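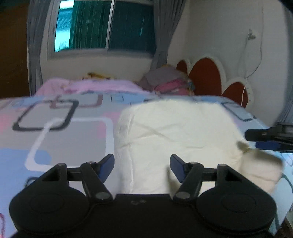
Photo: Annelies Mulder, Skovholm notebook

October, 4:40 pm

Folding notes, big cream cloth (number 851 in the book)

Back to the big cream one this afternoon, after putting it off for most of the week. I keep starting with the small stuff – pillowcases, napkins, the nice easy flat things – and then there's one enormous cloth left at the end of the day and I have no patience for it. So today I did it first (well, first after lunch) and I'm writing it up while I still remember what went where.

Spread it out on the bed again. I know Annelies likes the long table for the large pieces, and she's right that a table gives you a straight edge to line up on, but this thing has rounded edges and a straight edge doesn't help me much. On the bed I can pull it toward me and it stays put, sort of. The downside is that the mattress gives. Press down on a crease and the whole area sinks, and then the crease comes back up as soon as you let go. I'd love something firm under the sheet next time. Maybe the Stadeo board, if it's free?

The patterned sheet did turn out to be useful, by the way! It's got those outlined shapes with the rounded corners all over it, over the light gray and blue and pink, and once the cream cloth is on top I can use them to judge whether I'm drifting sideways. I drifted anyway, but at least I could tell.

Creases. You can see the crossed ones in the photo, the shallow X on the upper left, and there's a shorter one going across, over to the right of it. My guess is the X comes from the way we had it put away: folded on the diagonal once, opened up, then folded on the other diagonal by whoever got to it next. I can't prove that and I'm not pointing fingers, it could easily have been me back in the summer. But I'd like us to settle on one way of folding the big pieces and write it on the shelf.

The puckering down the left side bothers me more. It runs like a ridge, it looks like a seam that has pulled up, and if you fold with it on the inside you get a lump through every layer. I tried it on the inside twice. Then I started over with the ridge as my outer edge, folding everything away from it, and got a flatter stack. Still a bit fat on that side. I want Annelies to look at it before it gets washed again, and please go easy on the Sodov, I think we've been using too much of it in general.

The right-hand side is where I lose all the time. The fabric wants to gather there and slide off toward the side of the bed, and you end up with a pinched fold and then a big boxy bunch past it (it looks almost beige in the photo next to the rest, I checked the settings and couldn't decide if that's the light). If you tug the bunch straight back toward the middle, the pinch gets tighter and you drag the smooth part along with it. What worked better was opening the pinch first, a little at a time, and only then bringing the loose part up onto the bed. Slow, but I didn't have to redo the middle.

Order I ended up with, for whoever does it next:

Spread it, rounded edge away from you.
Smooth from the center out, and leave the left ridge alone.
Open up the right side before you pull on anything.
Right half over first, stopping short of the ridge.
Far edge toward you, then once more.
Turn it over and let it sit.

It took 18 minutes the last time through, not counting the two tries with the ridge inside. I'd like to get that down, but I'm not going to rush it either. The finished bundle goes in the Pan drawer and it does fit, as long as the spare blanket goes somewhere else. I moved the blanket to the top shelf. If you're looking for it, that's where it is.

Things I still don't know:

– Would a warm iron take the X out, or does it just need to hang overnight? I'd try hanging first.
– Fold in thirds? Annelies thinks thirds, I think halves. We should each do one and compare.
– Do we have any other rounded pieces this size? I only know of this one, but I haven't been through the bottom shelf.

Leaving the patterned sheet on the bed for tomorrow, please don't strip it. I want another go in the morning, when the light's better from the window side.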